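I burned a pan of rice while writing this, so you can probably guess which of us needs the help in the kitchen.

For most of June I've been living with Tutwood, a practice kitchen for robot arms that runs entirely on your computer. You don't buy an arm, you don't buy a microwave, and you don't clear the worktop. You pay your subscription, pick a room and a job, and then try to drive a pretend gripper through it (or write a bit of code and let that do the driving, if you're cleverer than me). It's made by a small firm called Akberg, and it's aimed at college labs, keen hobbyists and anybody who'd like to make their mistakes where they can't crack a real bowl.

I'm very much in the third group!

The job I kept coming back to is set on a grey counter with the microwave door already open and a little wrapped snack sitting inside. There's a wire dish rack, a bottle of dark sauce, a kitchen scale with a glass bowl on top, and all of it is there to be steered round or knocked into. I knocked into plenty. The door alone had me swearing by teatime, as it swings right out over the counter and you have to think about where your elbow is when you haven't really got one.
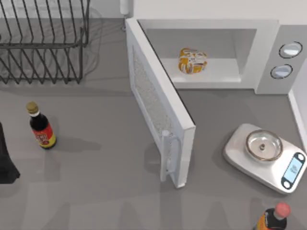 **HOME TECH | ON TEST**

Setting up was easier than I'd feared. The download took ages on my creaky broadband, but after that I was in and prodding at things before my tea went cold. My laptop is nothing special and the fan did roar a bit - Akberg does warn you about that on the first page of the guide, to be fair to them.

You get 13 kitchens with the basic plan and up to 500 saved attempts, each of which you can play back from any camera in the room. I thought I'd never touch the playback. Then I spent a whole evening in it, watching the same fumbled grab from overhead and then from down by the worktop, trying to see where I'd gone wrong. The low views are surprisingly plain, all flat greys, and I'd have liked a bit more detail to judge distances by.

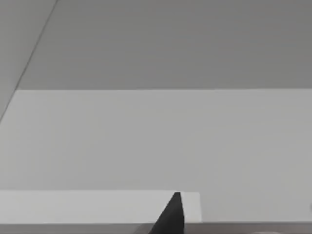 I asked Iwona Kubiak to have a go as well, because she teaches robotics to sixth-formers and I wanted an opinion from somebody who knows what she's doing. She had the controls worked out in no time. Her main grumble was the lesson notes, which she found thin. "I'd have to write my own worksheets for half of these," she told me, "and I'd want the undo button to go back further than two steps." She did like being able to put the same room in front of a whole class without anyone queueing for the one arm that works.

Undo bothered me too. Two steps is mean when you've just spent ages lining something up and your cat walks over the keyboard.

I also tried the obvious rival, Drakos, for a few days. It's slicker to look at and the menus make more sense, but the kitchens feel like showrooms and there's hardly anything on the counters to get in your way. If you only want to learn the controls, I'd start there. For the fiddly stuff I'd go back to Tutwood every time, clutter and all.

One other thing, if you already own a real arm: Tutwood will save your moves in a format that Cadex, the control program, can open. I haven't got an arm so I couldn't try it. Iwona has, and she's promised to let me know how she gets on once her exam marking is out of the way.

Support is by email only. I wrote in when my error log stopped with code 3608 and a frozen gripper, and had a friendly reply the next morning telling me to switch off the fancy shadows. I did, and I've had no trouble from it since. I'm keeping my subscription going for another month, mainly so I can have another crack at that microwave.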